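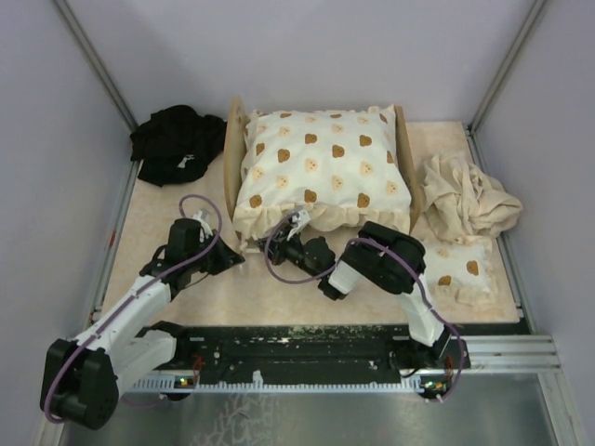
Vasorier Clillex Spring Reverb, Model 1631

Category: Effects and signal processing / Reverb
Manufacturer: Vasorier
Supplied and serviced by: Negash Musical Equipment, Morville
Availability: In stock, standard finish. Cream finish to order.

The Clillex is a floor-standing spring reverb for electric guitar, lap steel and electric piano. It contains a real spring tank, mounted lengthwise in a steel enclosure, together with the driver and recovery circuits needed to run it at pedalboard level. No digital modelling is used at any point in the signal path. The unit may be placed between an instrument and an amplifier, in an effects loop, or on the auxiliary send of a mixing desk.

The Model 1631 replaces the earlier two-knob version, which was withdrawn from our catalogue in April. The tank itself has been carried over without change. The revisions concern the input stage, the power supply and the mounting of the springs, all of which had been the subject of regular correspondence with our service counter.

Sound and character

Players who are used to the reverb of a combo amplifier will find the Clillex familiar. The attack of each note is followed by a short, slightly metallic splash and then a decay that thins out towards the treble. With the Dwell control low, the effect sits well behind the instrument and is suitable for accompaniment. At higher settings the springs are driven hard enough to produce the dripping sound associated with surf guitar, and staccato picking near the bridge will bring this out strongly.

The Tone control acts on the reverberated signal only. Turning it down does not dull the instrument. We suggest a starting position slightly below the centre for single-coil pickups, and a little above it for humbuckers.

The reverb is mono. Customers who require a stereo effect from a mono source should look at the rack units listed elsewhere in this section.

Controls and connections

Dwell – sets the level at which the springs are driven.
Mix – sets the proportion of reverb in the output. The dry signal remains at full level until the control passes the centre position.
Tone – adjusts the treble content of the reverb.
Input level switch (rear) – selects instrument or line.
Trails switch (rear) – determines whether the decay continues after the effect is bypassed.
Input and output – standard quarter-inch jacks, unbalanced.
Footswitch jack – accepts a latching footswitch for remote bypass.
DC inlet – for the supplied adaptor only.

With the trails switch off, bypass is by relay and the input is connected directly to the output when the unit is without power. With the trails switch on, the dry signal passes through a buffer. Some vintage fuzz circuits respond poorly to a buffer ahead of them, and in such cases the Clillex should be placed after the fuzz.
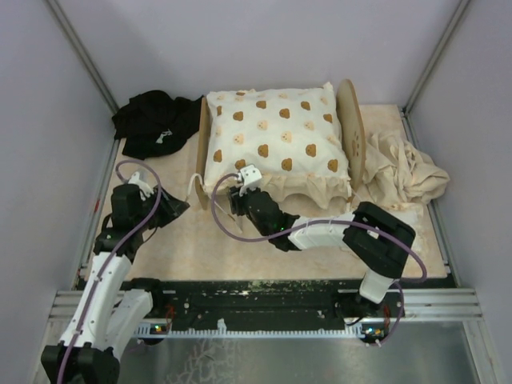
A customer in a four-piece country band wrote to us that the old model had given him trouble on hollow stages, where every footfall near the drum riser came through the amplifier as a low thump, and asked whether the new mounting had cured it. He added that he would not part with the sound of the tank and hoped it had been left alone.

Our reply was that the improvement is considerable but not complete. The tank now hangs from 4 rubber mounts inside the enclosure, where the former model rested on a strip of foam. Ordinary foot traffic is no longer audible at moderate settings. A spring tank is nevertheless a mechanical device, and a heavy knock to the enclosure will still be heard. On a lively stage we advise placing the unit on a folded towel or dense rubber pad, away from the bass cabinet, and operating it by remote footswitch.

Placement and hum

The recovery end of a spring tank contains a small transducer which will pick up stray magnetic fields. The most frequent cause of hum is a power transformer within a short distance of the right-hand side of the enclosure. Before returning a unit as faulty, please carry out the following checks.

1. Disconnect all other pedals and run the Clillex alone between the instrument and the amplifier.
2. Turn Mix to maximum and Dwell to minimum, and listen for hum.
3. Rotate the enclosure slowly through a quarter turn. If the hum rises and falls, an external field is the cause.
4. Move the unit away from amplifiers, power supplies and lighting dimmers until the hum is acceptable.

If the level of hum does not alter with position, the adaptor or an internal lead may be at fault and the service counter should be contacted.

Power

A regulated adaptor is supplied with each unit. The Clillex draws more current than a typical overdrive or delay pedal and should not be run from a daisy chain. Isolated outputs on a multi-way pedalboard supply may be used provided the voltage, polarity and current printed beside the DC inlet are observed. Damage caused by an incorrect supply is not covered by warranty.

There is no provision for battery operation. 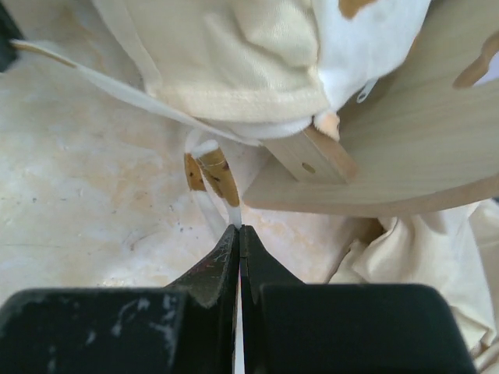 Customers travelling overseas should note that the supplied adaptor accepts a range of mains voltages, but that only the local plug is included. Suitable plug heads are kept at the Morville counter and may be added to an order at the time of purchase.

Specifications

Model: 1631
Type: Analogue spring reverb, mono
Tank: Long type, horizontal mounting
Enclosure: Folded steel, powder coated
Length: 42 cm
Switching: Relay, or buffered with trails
Controls: Dwell, Mix, Tone
Standard finish: Dark grey
Optional finish: Cream
Supplied with: Adaptor, owner's manual, set of stick-on rubber feet

The length should be checked against the pedalboard before ordering. The enclosure will not fit across most compact boards, and many owners keep it on the floor behind the board or on top of the amplifier. The latter position is satisfactory with smaller amplifiers only, for the reasons given under Placement and hum.

Transport and care

There is no transit lock on this model. The springs will tolerate normal carriage in a padded bag or case, with the enclosure kept flat where possible. It should not be stood on end for long journeys. When the unit is sent by courier, the original carton and both inserts must be used. We are unable to accept claims for transit damage where the unit has been packed in other materials.

The outside may be wiped with a soft, slightly damp cloth. Contact cleaner must not be sprayed into the controls from the outside, as the overspray will reach the spring mounts. Units that have been stored in a cold vehicle should be allowed to come to room temperature before they are switched on.

The enclosure contains no parts that can be adjusted by the user. The springs are fine and easily stretched, and a stretched spring cannot be repaired.

Warranty and service

Each new Clillex purchased from Negash is covered for parts and labour under the manufacturer's warranty. The warranty card in the carton should be completed and returned with a copy of the receipt. Cover passes to a second owner if the receipt is passed on as well.

Owners of the earlier two-knob version may have the rubber mounts fitted to their existing unit. This is a workshop job and the cost includes a check of the tank and a replacement input jack if required. The three-knob circuit board cannot be retrofitted – the enclosure is drilled differently. Bookings for this work made before the close of business on Sat 12 September will be carried out at the 2025 rate.

Spare parts held at Morville: adaptor, control knobs, rubber mounts (set), replacement tank, jack nuts and washers, bottom plate screws. The replacement tank is supplied only against the return of the old one.

Related items

Vasorier latching footswitch, single
Padded carry bag for Model 1631
Dense rubber isolation pad
Owner's manual, printed copy

Ordering

Orders may be placed through this page, by telephone or at the counter. Units in the standard finish are sent on the next working day. The cream finish is painted in batches by the manufacturer, and customers will be given a delivery estimate when the order is confirmed. A deposit is payable on all cream units and is not refundable once painting has begun.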